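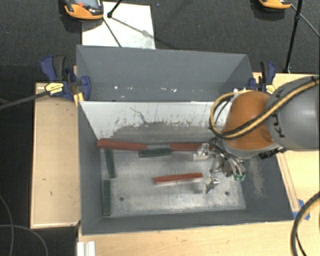 Okay, thread time. I've been rewriting the house rules for our bin-picking cell at Harby this week and I have opinions. Most of them are about boring stuff, sorry in advance.

Rule one, and I will keep saying it until I retire: the bin gets fixed down before anyone touches the pendant. We use bar clamps, the ordinary woodshop kind. A bin that creeps a quarter inch during a run will ruin your whole afternoon and you'll blame the vision system for all of it (I did, for two days).

Check the clamps again after lunch. Check them after a crash. Check them after somebody leans on the table while telling you about their weekend. It's a line on the sheet now with a box for initials.

Next up, cables. Anything that moves with the arm gets a loop with enough slack for the full wrist rotation, and you prove it by jogging the wrist both ways at the slowest speed before the program ever runs. Watching it on the simulator doesn't count! The simulator has no cables in it.

Mirjam Vermeulen asked me why the air tubing isn't on the same line of the checklist as the cables. Fair question. I split them up. Tubing kinks way before a cable complains, and you find out when the gripper goes slow on you.

Pendants! Put them down somewhere you can reach without stepping into the arm's space. The old sheet from Avine said "near the cell," and I've seen people read that as "inside the cell." New wording: within reach, screen facing you, stop button clear. If the lead has to cross a walkway, move the pendant.

Test parts. We run plain blocks in two colors, and the rule is you tip them in and leave them alone. No straightening. No nudging the one in the corner because you feel bad for the robot. Corners and walls are where the picks get ugly – a block lying flat along a wall gives the fingers almost nothing to go around – and those are the ones I want in the log.

A missed pick gets logged as a miss. A pick that worked on the second try gets logged as a miss and then a pick. Ieuan Kemeys fought me on this for most of January and I think I've worn him down.

Speaking of wear, scuffs inside the bin are fine, but write them down. Bare metal and old paint don't look the same to a camera, so if you swap in a fresh bin you start a new log. Please don't repaint it to be nice.

Hands: out of the bin whenever the arm has power. Even if it's stopped. Even if it's been stopped for 15 minutes and you only want to grab one block. Power off, then reach.

Full sheet is 2 pages, which is 17 lines once you take out the signature bits. The Pritchard crew wants a one-page version and I'm working on it, but the clamp line stays. If your shop has a better rule for logging double picks, send it over, mine's a mess.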